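Report to the Ellden Arts Fund on the Sultirdale graphic novel, April 27, 2018
Prepared by Roel Lambrechts

The script for volume one is finished and has been through two edits. It now stands at 326 pages, longer than we planned, and we have agreed with the letterer that the flooded chapel chapter will move to volume two.

Inks are complete up to the point where Nolte crosses the salt gate and loses her name to the ferryman. Her brother's side of the story is pencilled only. 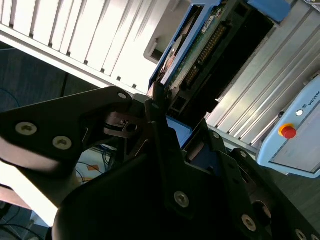 The change to the ferryman was the largest piece of rewriting. Test readers took him for a villain from his first page, so his bargain with the town of Presberg now comes before Nolte meets him. This added 3 pages and took most of the winter.
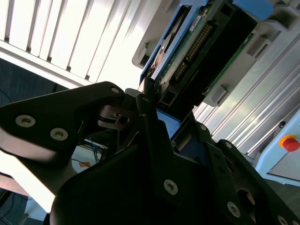
Readers and outreach

We ran two reading evenings at the library. 76 people filled in the form afterwards. Most liked the bell spirits and wanted more of them. Several found the family tree hard to follow, and a simpler one will go inside the front cover.

The online preview of chapter one has 672 sign-ups. We have not paid for any advertising.
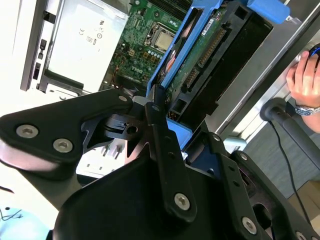 Colouring is behind. The colourist was ill for part of the period and the night chapters need more work than the day ones. We have moved the delivery of final files to July and the printer has accepted this. No extra money is requested.

Spending is within the agreed budget except for scanning, where we went slightly over and took the difference from travel.

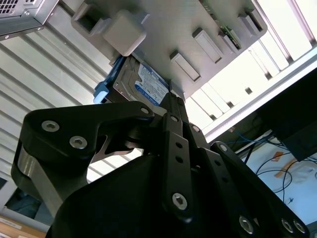 Hard disk drive in its blue caddy.

Still to do: colour for the last four chapters, lettering corrections, the cover and the map of Sultirdale. A proof copy will be sent to the fund before printing.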